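ok so I've been on the no-dryer thing since November and I have opinions 🧵

1/ Our building on Mullent wants 2 bucks a wash and the dryers eat quarters like popcorn. I got a folding rack for 14 dollars and never looked back. 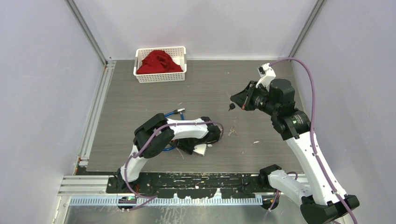 2/ Jeans are the real enemy. Mine take a day and a half, longer if it rains, and I hang them by the waistband so the legs get some air! Anything bunched up like that red cloth in the white basket has to get shaken out first - one good snap, then over the bar.

3/ Towels come out crunchy, yes. Yoga Ong swears by a splash of vinegar in the rinse. Jury's still out at my place.

4/ Next up is a ceiling rack, if my landlord ever texts me back. Anybody put one up in a rental?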